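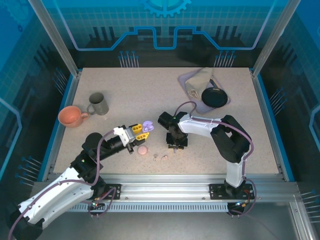 Two arms at the table, with a small lavender piece by the yellow fingers.

Cladora: a word list of household and kitchen terms

Welcome, and thank you for stopping by! Cladora is a plain list of the everyday words people use for things around the house, gathered from old recipe cards, church cookbooks, moving lists, yard sale flyers and the kind of notes that get stuck to a refrigerator and stay there for years. It started as a side project to settle a disagreement over whether a couch and a davenport are the same thing (we still don't agree), and it grew from there.

The current release has 2214 entries. Each one is a word or short phrase, along with the place we found it, the plain modern word we'd use for it, and a note if we had anything worth saying. Some of the notes are long. We get carried away, especially about pans.

What's in the folder

entries.csv – the main list, one entry per row
sources.csv – the 114 written sources, with a short title and a decade for each
notes.txt – the longer notes, sorted by entry number
changes.txt – what we fixed and when

Columns in entries.csv

id: a whole number that never gets reused, even when an entry is taken out
term: the word as written in the source, odd spelling and all
plain: the word most people would reach for today
room: one of six values (kitchen, bath, bedroom, porch, cellar, other)
source: matches the id column in sources.csv
sure: yes, no or maybe

About that last column. A good many of the handwritten cards were faded or splashed with something, and there are words we read three different ways on three different evenings. If you're teaching from the list or building a puzzle with it, you may want to keep only the rows marked yes. If you like a mystery, the maybe rows are the best part, and we'd love to hear what you make of them.

Where the words came from

The biggest share comes from the Fairweather boxes, a run of recipe cards and shopping lists that were saved by one family and handed along with the house. The Sterkis cookbooks gave us most of the baking words. We left out names, street addresses and phone numbers wherever we ran into them, and we'd ask you to tell us if we missed one so we can take it out right away.

Known problems

Cellar words are thin, and porch words are thinner. Nearly everything is from small towns, so please don't use the list to say how a whole region talked. There are 44 entries where the plain column is empty, mostly gadgets we couldn't match to anything we know. Decades in sources.csv are our best guess unless the source had a date printed on it.

Opening the files

Everything is saved as UTF-8 with commas between columns. Some spreadsheet programs turn the fractions in cup sizes into dates when you open the file, so import the term column as text. The Tikerel reader loads the folder as it is – just point it at the top level and give it a moment.

Using and sharing

You're free to copy, change and share the list, for pay or for fun, as long as you mention Cladora somewhere a reader can find it. Corrections are very welcome. Please send the id, the change you'd like, and a line on how you know. "My grandmother said it" counts, and it goes in the notes just like that.

Last updated 2022-07-29. The next batch of cards should be typed up by September, starting with pickles and preserves.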